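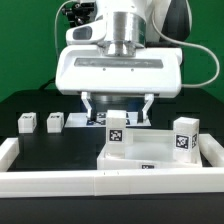
Comparative Public Safety Law
Week 3 handout: Safe storage rules
Posted 1/30/18

Reading before class: the Filevholm ordinance and the Maren County ordinance, both in the course packet. Skim the Onyeka statute. The definitions section is the only part we will go through line by line.

What a storage rule covers

Most debate over firearm law is about who may buy a gun. Storage law starts after the sale. It tells an owner how a gun must be kept when it is not being carried or used. A country or state can have loose purchase rules and strict storage rules, or the reverse, so the two should be looked at separately.

Storage rules usually fall into one of these groups:

General duty. The owner must take reasonable care to keep the gun from people who are not allowed to have it. The law does not say how.

Fixed standard. The law names the equipment, such as a locked steel cabinet bolted to a wall or floor, with ammunition kept in a separate locked container.

Result based. No duty applies until something goes wrong. If a child gets hold of the gun, the owner may be charged. In the United States these are often called child access prevention laws.

Many real statutes mix the groups. Maren has a general duty for long guns and a fixed standard for handguns. When you brief a statute, say which part of it belongs to which group.

The Filevholm ordinance

Filevholm moved from a general duty to a fixed standard. The old text was a single sentence. The new one runs to 6 pages, most of it on cabinets and locks. Main points:

Section 2 defines "stored" as any time the gun is not on the owner's person or within the owner's immediate control. The phrase "immediate control" is not defined. Expect to spend time on it.

Section 4 sets the cabinet standard. Owners had 60 days from the effective date to comply.

Section 5 gives a partial exemption to dealers, who follow the state rule on commercial premises.

Section 7 sets the penalty. A first violation is a civil fine. A violation that leads to an injury is a misdemeanor.

The town also ran a discount program called Protex, under which residents could buy an approved cabinet at reduced cost. Protex handed out 77 cabinets before its money ran out. Keep the program separate from the ordinance in your notes. It was paid for by a budget vote and has no legal force of its own, and the duty to comply did not end when the discounts did.

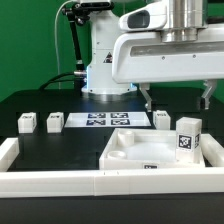
Can the police enter a home to check whether a gun is properly stored?

In the United States, generally not without a warrant, the owner's consent, or a recognized exception such as an emergency. Some other countries make agreement to inspection a condition of the license, so the owner has accepted a visit in advance.

Enforcement follows from this. Where there are no inspections, a violation tends to come to light only after a theft, an injury, or a call to the house for some other reason. A fixed standard enforced that way may look much like a result based rule in practice. Compare the Onyeka statute, which requires the license holder to allow a visit at a reasonable hour with written notice.

Constitutional limits

District of Columbia v. Heller (2008) struck down a rule requiring guns in the home to be kept unloaded and disassembled or bound by a trigger lock, as it applied to self-defense. The opinion also said its analysis did not suggest the invalidity of laws regulating storage to prevent accidents. Lower courts have had to work between those two statements. Read both passages before deciding whether section 2 of the Filevholm text is at risk.

For discussion

Does "immediate control" cover a handgun in a nightstand while the owner sleeps? What about when the owner is in the shower?

Should a stolen gun create liability for the owner if the cabinet was locked but the key was left on top of it?

Written work

Brief the Maren ordinance in 3 pages, double spaced. Use the headings from the briefing guide. Cite section numbers, and put the penalty provisions at the end. Papers are due at the start of next week's class.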